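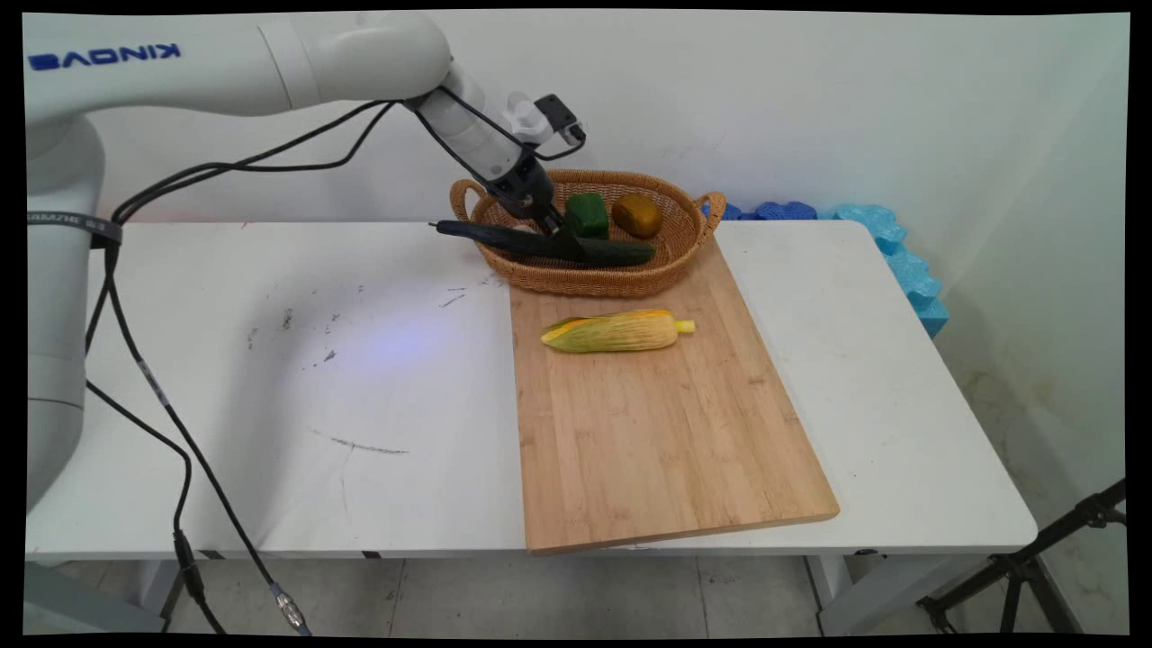 Keeping a Table Arm Honest: Workshop Tips for People Who Share a Bench With One

January
By Hạnh Lý

Our arm is a white Kinova that spends its days moving cucumbers in and out of a wicker basket. It has no opinion about cucumbers. It has strong opinions about cables, grit and being bumped, and over one long winter I have learned most of them. If you look after a small arm on a table, some of this may save you an afternoon.

Cables first

When the arm misbehaves, everybody wants it to be the software. Check the cables. I start at the wrist and work down to the base with one hand, feeling for kinks, flat spots and tape that has gone gummy. Then I move the arm slowly to the far end of its reach and watch the slack. A cable that hangs in a pretty loop at rest can be tight as a clothesline with the elbow out.

Leave more slack at the wrist than looks decent. Fasten the bundle with hook-and-loop straps, never zip ties. I was a zip tie person once, and then I had to cut one off with side cutters a hair away from a camera lead.

Any plug left dangling near the floor will be found by a shoe. Cap it or tie it up.

Mind the strap at the base

Tug it before every session. If it slides, snug it up, then run the arm through its home position before you trust anything it tells you about where the table is.

Gripper fingers

Wipe them with a barely damp cloth and let them dry with the gripper open. No solvents on the pads. Manole sells a citrus spray that takes off label glue beautifully and will take the grip off a pad with the same enthusiasm.

Test the grip on something curved and awkward. A block of wood flatters any gripper. A toy cucumber lying crooked over the rim of a basket will show you uneven fingers on the first try. Play food is also cheap and doesn't rot behind the bench, a lesson we owe to one real kiwi and a warm weekend.

The camera on the wrist

Blow the dust off before you wipe, or you are sanding the lens. Check the bracket screws with a finger and a small driver; a quarter turn of looseness looks exactly like a calibration problem and can eat a day. After you touch the bracket, recalibrate. Yes, even if it "didn't move."

The table

Ours is scuffed and I have stopped apologizing to it. Marks are fine. Crumbs of foam and stray screws are not. Wipe it down, and when you put the props back, watch for a cutting board poking out past the front edge. Sooner or later a hip will catch it, and the corn goes with it.

Puzzle-edge foam makes good padding along a wall or a back corner. Get the thick kind. Avine's thin sheets curl after 2 weeks and then lean into the work like a nosy neighbor.

The log

I keep a paper notebook on a string. Pladach, the shop that does our repairs, asks for a cycle count, so I write that down along with what I tightened. We do a full check every 4,000 cycles and a quick look every 100. The last entry reads "156, wrist noise, was my keys." I left it in as a warning to myself.

Power off before hands go in

I know. Do it anyway, and hold the arm up while you do, in case it decides to lie down.

Questions or better ideas: leave a note at the Holtia workshop desk. | © Holtia Workshop Pages | Back to top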